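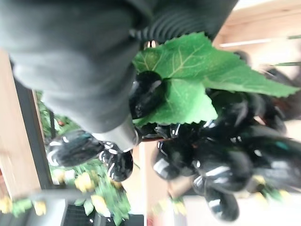 How should artificial grapes be stored between sessions so that the leaf stays attached? Bunches should be laid flat in a single layer, leaf upward, with nothing resting on the stem end.

3.2 Artificial fruit

Figure 4. Artificial black grapes with green leaf, as used in the display trials.

The fruit set was chosen for its range of surface finish. Black grapes (Figure 4) form the high-gloss end of that range. Each grape returns small, bright highlights, and neighboring grapes are hard to separate by outline alone. The leaf is broad and green and was kept on every bunch, as it gives raters a fixed point for judging which way the bunch is turned.

Bunches were bought from Boersma and stored in the Lirnurcombe prop room. Before each session they were wiped with a dry cloth. Detergent was tried in November and dropped after it left a film on the darker pieces.

Arrangement followed the protocol of Desmet and Castaño. A bunch was placed on its side at the rim of the bowl, and the remaining fruit was added afterward. In total, 407 arrangements were rated, of which 200 included grapes. Raters scored each one for fullness and for how real the fruit appeared at normal viewing distance. Arrangements in which a leaf had come off were repeated with a new bunch and the earlier scores discarded. Scores for the glossy and matte pieces are reported separately in Section 4.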